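Chore Robots Still Working Up to Chores

Friday, April 6, 2018

Kornwood, the contract testing shop that grades automation gear for people who would like to stop sweeping, has published its spring results on household and shop-floor tasks. Your broom is safe for now.

The lab put 2 arms through 36 jobs, from wiping a counter to emptying a parts bin. One came from Benedetti, which sells mostly to packing plants. The other was built by Prutasen, a smaller outfit that has been promising a kitchen helper since December. Over 2573 attempts, the pair did best at picking up something small and setting it down somewhere else, a skill familiar to anyone who has ever been told to clean their room.

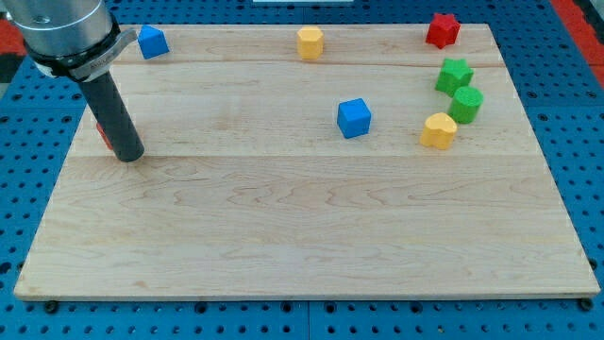 Sorting toy-sized shapes is where most of these programs start, and Kornwood says it is also where a good many of them stay. A block holds its shape when you grab it. A dish towel does not, and laundry remains, in the words of the report, "an open question." Both arms were given 30 minutes to fold one load. Neither got to the socks.

Shop-floor work went better. Bins are the same size every day and screws rarely have opinions, so Benedetti's arm kept up a steady if unhurried pace at restocking. It stopped twice to wait for a person to move a cart.

Prutasen says a software update will help with towels. Iker, the appliance chain that paid for part of the testing, plans to look at the numbers again before putting either machine in a store. Until then its stockrooms will be tidied by the night crew.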